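Clipboard

From the Garport Household Pages, an encyclopedia of ordinary things

A clipboard is a stiff, flat board with a spring clip fixed along one edge, made for holding paper still while somebody writes on it. Most are a bit bigger than a sheet of letter paper, though you'll find little ones for notepads and great big ones for drawing. I've used one nearly every day of my working life (first in the stockroom at Trundanen, now at my own kitchen table), so forgive me if this entry runs longer than the one on coat hooks.

The board

The classic is brown pressed board, the kind with the slightly furry corners once it's been dropped enough. Plastic came along later and brought color with it — blues, pinks, see-through smoke gray — and it wipes clean, so I'm all for it. Metal boards are lovely and cold and far too loud when you drop one in a hallway. Rounded corners are common on every type. Sharp corners catch on bags and sweaters, and I have the snagged cardigan to prove it.

The clip

Most clips are steel, plated so they shine. The old-fashioned sort has a tall lever you squeeze toward the board, and it'll take a really thick stack. The low-profile sort lies almost flat, so boards can be piled up or slid into a drawer. It's the one I'd pick for a small house, but it sulks if you feed it more than a dozen or so sheets. Some clips fold out a loop for hanging on a nail. Use it! A clipboard on a nail gets used, and a clipboard under the mail gets bought again in November.
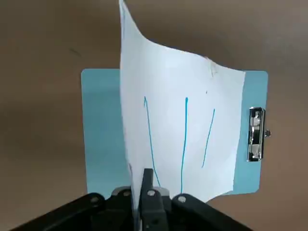
Loose paper has a mind of its own, and that's the whole reason the clipboard exists. A single sheet held at one edge will curl, wave and flop over whichever way it likes, and the thinner it is the worse it behaves. Put the same sheet on a board and it lies down. I like to square the edges first by tapping the stack on the table, then open the clip wide, slide everything in until it stops, and let go gently. If you let the jaw snap you get that dented line across the top of the page.

Taking paper out is where people tear it. Press the clip all the way open and lift the sheet clear, and don't tug from the bottom corner, however late you are.

What to write with

Ballpoint is the sensible choice, because the board gives it something firm to push against. Felt-tip markers are more fun, and kids always go for them, but they can bleed through thin paper and leave a ghost on the board. I keep 3 spare sheets underneath as padding when markers are out. Old ghosts on plastic usually fade with a little rubbing alcohol on a cloth; on pressed board they're there for good, and I've grown fond of mine.

On the table

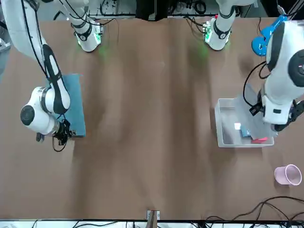 I turn my board long side up and down for lists and sideways for drawing, and if the table is a big one I keep it well in from the side so my elbow has somewhere to go. A tablecloth underneath makes the whole thing slide about, so smooth the cloth first or push it back. Left-handers have a fair complaint here, by the way. A clip at the top suits either hand, but the minute you turn the board sideways the metal ends up on the left or the right, and one of us gets it in the wrist. Just spin it until the clip is on your quiet side.

Sizes and oddities

Box clipboards have a shallow case underneath for spare paper and pens. They're heavy, but wonderful outdoors. Folding ones crease in the middle and never feel quite solid to me. At the Arain school supply sale I once saw 2,000 of the plain kind stacked on pallets, and I came home with 12, which was too many for a household of our size. We still have 9.

Care

Wipe the board, dry the clip, and put a tiny drop of oil on the spring if it squeaks. Don't leave a plastic one on a car dashboard in summer — it'll warp, and a warped board rocks under your pen forever after.

See also: Binder clip; Lap desk; Paper, curling of

Entry last revised Sep 27, 2019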